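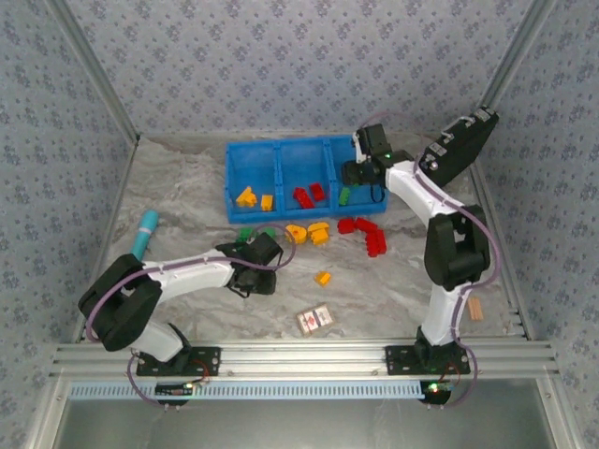

ok so I finally read the Parkton social media bill, all 40 pages of it, and I have some thoughts. thread

the short version: if a site takes down your post, it has to tell you why and give you a way to appeal. sounds fine to me! I had a post about a zoning meeting vanish in November and I still don't know what rule I broke

but then you get to section 4. the site has 30 days to answer an appeal. thirty! by then the meeting is over, the vote is over, everyone's moved on

Hideaki Ueda asked about that at the hearing and the sponsor said small sites need the time. ok, but the big ones get the same 30 days?? why not two sets of rules

also it covers "any service with public comments." I help run the message board on Skinduvham, which is mostly people arguing over parking and giving away couches. do we need an appeals process now? I read that part three times and I think yes

Sachiko Onishi says there's an amendment coming that would leave out the little boards. haven't seen the text yet so I'm not counting on it

written comments close March 13, 2024. mine's half done and way too long, so I'm cutting it down tonight

if you've already sent one in, tell me what you said about section 4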